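How to Oil and Maintain Unfinished Wooden Kitchen Items

Updated 11/13/22

Unfinished wood used around water needs a renewable finish. The procedure below applies to cutting boards, spoons, bowls, dish racks, and trivets sold without varnish or lacquer. It does not apply to lacquered or painted pieces, which will not absorb oil and should be left alone unless the coating is stripped first.

Checking whether an item needs oil

Place a few drops of water on a clean, dry surface. If the drops bead and stay raised, the existing finish is sound. If they flatten and leave a dark spot, the wood is taking in water and should be treated. Repeat the test in several places. End grain fails before face grain, so check rail ends, handle tips, and the edges of any drilled hole.

Materials

Food-grade mineral oil, 8 ounces
Biswood board wax, or another beeswax and mineral oil blend
Sandpaper, 120 and 220 grit
Lint-free cotton cloths
Mild dish soap
Baking soda
A wire cooling rack for drying

Olive, corn, and other cooking oils stay soft in the wood and turn rancid. Boiled linseed oil sold for furniture often contains metallic driers and should not be used on food surfaces. Pure tung oil is acceptable but cures slowly. The instructions here assume mineral oil.

Step 1. Clean

Wash the item by hand in warm water with a small amount of soap. Do not soak it. Scrub dark spots with a paste of baking soda and water, working along the grain, then rinse. On racks and other assembled items, run a narrow brush into each joint. Residue collects where a round bar enters a rail and holds moisture against the end grain.

Step 2. Dry

Stand the item on edge or on the cooling rack so that air reaches all sides. Allow 24 hours at room temperature. Thick boards need 48. Do not use an oven, a radiator, or direct sun. Fast drying opens cracks at the ends.

Step 3. Sand

Skip this step if the surface is smooth. If the grain has raised, sand lightly with 220 grit. For scratches or fuzz that 220 will not remove, start with 120 and finish with 220. Always sand with the grain. Wipe off the dust with a barely damp cloth and let the surface dry for an hour.

Step 4. Apply oil

Pour a small pool of oil onto a cloth and spread it evenly. Coat every face, including the underside. Oiling only the top of a board leads to cupping. Apply extra to the end grain until it stops absorbing. Wait 20 minutes, then wipe off all standing oil. Repeat after four hours. New or very dry wood may need a third coat.

Step 5. Apply wax

Leave the item overnight after the last coat of oil. Rub in a thin layer of wax with a fresh cloth, wait 15 minutes, and buff until the surface no longer feels tacky. Wax slows water entry but does not replace the oil beneath it.

Repairing a loose joint

If a crossbar turns in its hole, make the repair before oiling. Glue does not bond to oiled wood. Pull the bar, scrape off the old glue, and roughen both surfaces with 120 grit. Apply a waterproof wood glue such as Bataineh Type II, reassemble, and clamp for the time given on the bottle. Check that the rails sit flat before the glue sets.

Schedule

Items washed daily: oil once a month.
Items washed weekly: oil every three months.
Stored items: oil once a year. December is a practical time in heated homes, when indoor air is dry.

Storage

Keep treated pieces out of the dishwasher. Set plates in a rack only after excess water has been shaken off, and lift the rack now and then to dry the surface under it. Replace any item that has a crack deep enough to trap food or that still smells sour after cleaning.

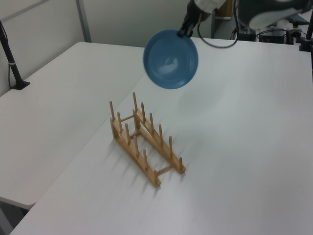 Mineral oil keeps well in a closed bottle away from heat. Wax that has hardened in the tin can be softened by setting the closed tin in warm water for ten minutes.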